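**Ticket 388 — Sandu hand tool, task "jewelry into box": recorded gripper width does not match jaw opening**

Opened: 11/07/2019
Component: Sandu hand-held gripper, width channel
Also affected: Mustasel export, Radura replay
Severity: 2
Status: closed, one item carried over

### Report

Demonstrations of the jewelry task replay badly. The operator picks a piece off the table by hand with the Sandu, carries it to an open box and lets go. The Mustasel export of the same take is then replayed on the arm through Radura. On replay the arm reaches the right place above the pile and closes, but stops short of full closure. Thick items get picked. Thin items stay on the table.

The hand-held takes themselves are fine. Every piece in the reported takes ended up in the box when a person was holding the tool. The fault is somewhere between the jaws and the replayed command.

### Setup

- Sandu hand tool, two jaws, blue textured pads
- Radura on the replay machine, stock config
- Mustasel for trimming and export
- Profile: `tabletop_small`
- Site: home recording, bedroom, white table

The profile was written for blocks and cups. It had not been used on jewelry before this task.

### Reproduce

1. Load `tabletop_small` in Radura.
2. Power the Sandu with the jaws open. Wait for the ready tone.
3. Record one take: single bead strand, table to box.
4. Export with Mustasel defaults.
5. Replay on the arm with the same strand at the same start point.

Result: the arm closes, lifts, and the strand is still on the table. Same result on all 3 tries with the thin hoop. The amber strand was picked once and dropped on the way up.

### Log, first pass

```
[radura] profile=tabletop_small
[radura] width source: sandu
[sandu] zero: from file
[sandu] file age: older than pad set
[radura] pose stream ok
[radura] width stream ok
[mustasel] export ok, clamp=on
[radura] replay start
[radura] replay end, grasp=none
```

The "file age" line is printed at info level and is easy to miss. It says that the stored zero was taken before the current pads went on. The blue pads are thicker than the old ones, so the jaws touch earlier and the tool never reports a width of zero. The arm has its own pads, with its own zero, and does what it is told: it stops at the smallest width the tool ever sent.
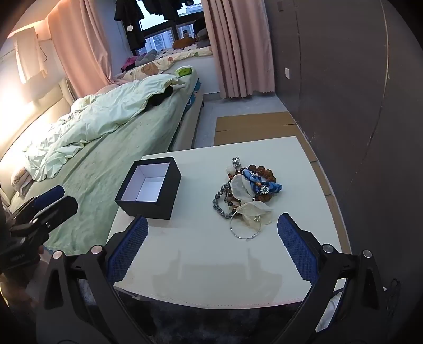
A stale zero accounts for the hoop. It does not fully account for the strand, which is thicker than the error. The clamp in the Mustasel export was the next suspect.

### Checks

**Zero.** Deleted the stored file and ran the zero routine with the pads pressed together, nothing between them. The reported width now goes to zero when the jaws meet. Opened and closed the jaws 200 times by hand and read it again. No drift.

**Linkage.** Checked for play at the pivots. None that could be felt. Left alone.

**Clamp.** Mustasel limits closing to the minimum width named in the profile. In `tabletop_small` this minimum is set for cups, to keep the arm from crushing them. Any width below it is raised to the limit without a warning. The amber strand sits just under that limit, which is why it was held loosely once and lost on the lift. Anything flatter was never held at all.

**Time offset.** Compared width against pose on a take with one sharp close. The close came at the right point in the path. Not a cause.

**Pose tracking.** Suspected early on, given how many plain surfaces there are in the room. The pose stream was clean in every take pulled for this ticket. Not a cause.

### Fix

1. Re-zero the Sandu after any pad change. The old file must be deleted first. The routine does not overwrite it.
2. Copy `tabletop_small` to `tabletop_thin` and set:

```
min_width: 0
close_force: low
clamp_warn: true
```

3. Re-export the existing takes with the new profile. Takes recorded with the old zero also need the width offset applied. Use `--width-shift auto`, which reads the smallest width in the take and treats it as closed. This is only safe if the operator fully closed the empty jaws at least once during the take. Where they did not, drop the take and record again.

Do not edit `tabletop_small` itself. The cup tasks still depend on the limit.

### Result after fix

```
[radura] profile=tabletop_thin
[sandu] zero: fresh
[mustasel] export ok, clamp=off
[radura] replay start
[radura] replay end, grasp=held
```

The single strand replays correctly. The hoop replays correctly if it starts with one side resting on something else. Flat on the table it still fails, because the pads cannot get under it. The same motion fails by hand too unless the operator slides the hoop first, so this is a matter of how the task is shown and no setting will change it.

### Notes for operators

- Start and end each take with the jaws fully closed on nothing. Hold for a moment. This gives the export a known closed point.
- For a strand, close on one bead or on the gap next to it and lift straight up until the far end is clear. Swinging it sideways pulls other pieces along.
- When pieces are tangled, take the top one first. If two come up together, lower both, open, and try again in the same take. Keep the retry. Radura handles a second try well as long as the jaws open all the way in between.
- Fabric pieces: slow the close. The pads hold cloth well, and a fast close bunches it so that it hangs up on release.
- Release below the rim of the box. Letting go from higher up works by hand when the operator corrects by eye; the arm has no such correction in replay.
- Keep the free hand off the table during the take.

### Carried over

Tangled pairs are still unreliable on replay. The arm repeats the path it was shown, but the pile does not sit the same way twice. Radura has a search option that shifts the grasp point within a small area before closing. It has not been tried with `tabletop_thin`. Moved to a separate ticket, target December.

Lunatard support was also asked to raise the "file age" line from info to warning. Their reply: accepted, next driver release. Until then, search the log for `zero: from file` before starting a session, and stop if it is there after a pad change.

Closed with the profile change and the re-zero. Reopen if the reported width fails to reach zero on a fresh file.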